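Inherited a mixed lot of floral china, is any of it safe to use every day?

Posted in Kitchen and Table

Rungnapa Chaimongkol

Hello all, hoping someone here knows more than I do (not hard). My aunt moved into a smaller flat in June and gave me most of what was in her dining room cupboard. There's a part dinner service in it, a lot of odd saucers, a gravy boat with no stand and a soup tureen so big I've had to put it on top of the fridge. I've got no idea how old any of it is. She says "before you were born", which covers a fair bit of ground!

I'd love to use it. I grew up with the sort of house where the nice plates only came out for visitors and I always swore I wouldn't do that myself. But my husband read something online about lead in old glazes and now he eats his toast off a chopping board. We also have a dishwasher and I'm not going to pretend we'd wash up by hand every night, because we wouldn't.

The plates I care about most are the flowery ones with the pink border. Peonies, I think, with loose petals here and there and thin gold scrolls in between. The big plain white ones underneath I'm less fussed about, they can take their chances.

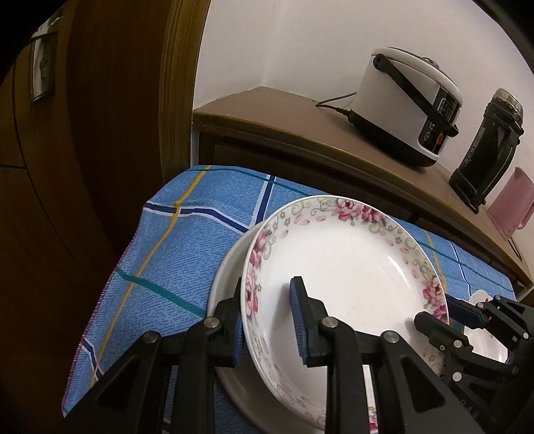
Caradog Morris asked me on the other thread whether there was a mark on the back, and said that without one he'd only be guessing. Fair enough. There's a stamp on a few of the pieces but it's very worn. On the gravy boat I can read what looks like Tirine and then the number 763, and under that a squiggle that might be a crown or might be a chip. The tureen says Clusness, quite clearly, so that's obviously from another set altogether. Does either name mean anything to anyone? I've looked and looked and found one teapot and a lot of adverts for sofas.

So, what I want to know is whether I can eat off it, whether it can go in the dishwasher, and how to get rid of the grey lines all over the middle of the saucers that look like somebody's gone at them with a pencil. Oh, and whether I can put any of it in the microwave, though I suspect I know what you'll say to that.

Thank you!! Happy to post more if it helps.

Caradog Morris

Right, I've had a think. I ran a stall for 10 years and sold a great deal of this kind of thing, so take it as stall knowledge and not science.

Tirine I've seen a handful of times, always on tea and table ware, always transfer printed. The number will be the pattern and not a date, people mix those up constantly. Clusness I don't know at all, sorry. If the tureen has a lid with a notch for the ladle, hang on to it, they're a pain to find complete.

Pink borders were made by absolutely everyone, and that's the trouble with matching them up. Roses, peonies, little sprigs in between, then a bit of scrollwork to fill the gaps, and every factory had its own go at it. I must have had 200 through my hands that I'd have sworn were the same until I put two side by side. Look at the scrolls before you look at the flowers. On that plate tipped up on the checked tablecloth they look more grey than gold to me, so try yours in daylight by a window, as a warm bulb will turn grey into gold every time. If it's gold you want to know whether it's printed colour or real gilding. Tilt it under a lamp and proper gilding flashes at you, like a ring does. Printed stuff just sits there.
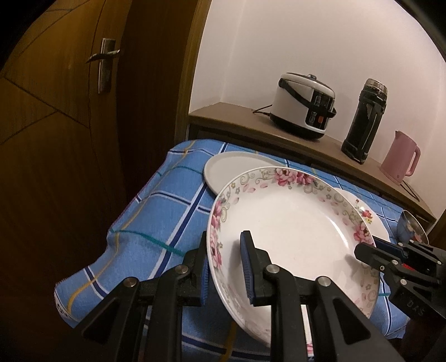

Lead next, as that's what's putting your husband off his toast. The worry is mostly with bright colours painted on top of the glaze where the food goes, and with glaze that's crazed or worn through. A pattern kept to the rim with plain white in the middle is a better bet. I wouldn't swear to it though. You can't tell by looking and neither can I, and the home swab kits aren't much use on a sound glaze. If you mean to eat off them daily, send one plate off to a proper lab and then you'll know. Until then I'd use them for looking at, and I certainly wouldn't keep anything sour or vinegary on them.

Dishwasher - no, if there's any gilding. It goes a bit dull, then it goes patchy, then one evening it's in the filter. Washing up bowl, a tea towel in the bottom, warm water, ordinary liquid. Take your rings off.

Microwave - no, for the same reason, plus sparks.

The grey lines are cutlery marks. It's metal off the knives left on top of the glaze, so nine times out of ten they come off. I use a paste called Jitpraphai that a customer put me on to, on a damp cloth, small circles, keeping well away from the border. 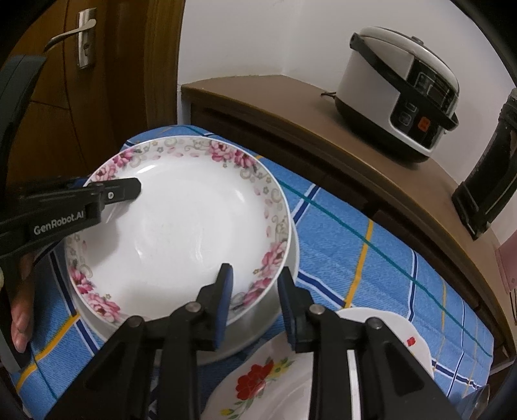 Give it a minute or so and rinse, then do it again if you need to. Don't be tempted by the green side of the sponge. And if a line won't shift after three goes it's a scratch, and you're best leaving it alone. Bicarb and a drop of water does nearly as well if you can't get the paste.

When you put them away, a sheet of kitchen roll between each one, big plates at the bottom, and no more than 20 to a pile. Never hang cups by their handles if they've been mended.

Justard

we just use my nan's for everything and put them in the dishwasher on the glass setting, been fine so far. some of the gold has come off but I quite like it

wouldn't do the microwave, did that once with a saucer and it made a noise like a firework

Rungnapa Chaimongkol

Thank you both! Just been up the steps to look and the tureen lid does have a notch. No ladle, sadly. Bicarb worked a treat on the first saucer, so I'll do the rest tonight, and I've told my husband a plate is going off to be tested. He says he's got used to the chopping board.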